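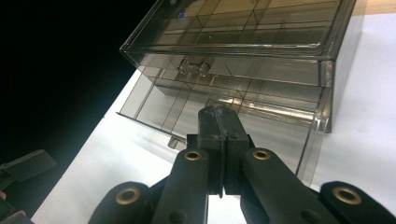 Pliltach Workshop, Tisville
Bench storage inspection — compartment organizers, clear plastic
Inspector: Erzsébet Major
Date: 2025-04-27
Scope: bench organizers in Room 103 and the assembly corner. Wall racks and floor cabinets are on a separate sheet.
Ratings: OK / Monitor / Fix / N/A

1. Outer walls free of cracks and chips
OK. Checked by hand along all top edges and corners. Tinted boxes need a side light, as hairline cracks do not show under the ceiling fixtures.

2. Dividers seated and upright
Monitor. One divider in box 137 lifts when pulled lightly. It does not come out. Recheck in June.

3. Compartments hold one type of part each
Fix. Mixed clear pieces found in box 137, back row. Clear parts in a tinted box are hard to tell apart from above. Sort onto a dark mat and return.

4. Tabs and knobs intact, no sharp edges
OK. Run a cloth along the bottom rim; if it snags, mark the box and take it out of use.

5. Box sits flat on the bench
OK. No rocking on the white benches.

6. Set back from bench edge
Fix. Minimum is the width of a hand. Two boxes were closer than this at the start of the inspection and were moved back. The painted line on the Humphreys bench has worn off and needs to be redone.

7. Load within limit
OK. Limit is up to 3 kg per box, evenly spread. Boxes holding metal parts were weighed. Boxes holding plastic parts were not.

8. Labels present and readable
Monitor. Labels on the front face are fine. Labels on the lids have yellowed and two are peeling. Do not place labels over the dividers — they hide what is in the compartment.

9. Glare at working position
Monitor. Reflection from the bench lamp covers part of the front face when the lamp is at full height. Lower the arm or turn the box. Small parts have been picked from the wrong compartment at this station before.

10. Cleaning
OK. Mild soap and water only. Solvent wipes cloud the plastic and can start cracks at the corners. The wipes kept at the Skistaver station are solvent-based and must stay there.

11. Stacking
N/A. Open boxes are not stacked in this room.

12. Spare boxes and dividers
Fix. Spare dividers are stored loose in a drawer with cutting tools. Several have nicked edges. Move the good ones to a separate bag and discard the rest.

Follow-up
Items 3 and 12: bench users, before next shift.
Item 6: line to be repainted, masking tape in the meantime.
Items 2, 8 and 9: recheck in June, same inspector.

Signed: E. Major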